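Skellier Deck Box, 200 card, Gramach grey

Back in stock. Holds 200 sleeved cards, or a bit over if your sleeves are the thin sort. Magnetic lid, stays shut in a rucksack. Two dividers included, plus a dice tray that clips underneath.

Fits Edora league decks and sideboard with room left for tokens. Double sleeved? Reckon on around 631 grams fully loaded, so not light but fine for a day's play.

Lining is soft felt, same as the old Amaral box. Hinge is new, the old one went stiff and we had alot of emails about it. If yours is the old hinge drop us a line, we can swap the lid.

Colours: grey, dark green, rust. Rust is low.

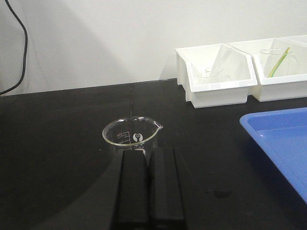
Dice tray takes 9 standard dice, 8 if you use the chunky ones. Doesn't fit the smaller Skellier box, please check before ordering.

Orders in before noon go out same day. Returns fine if its unused and the dividers are still in the bag. Next batch due November.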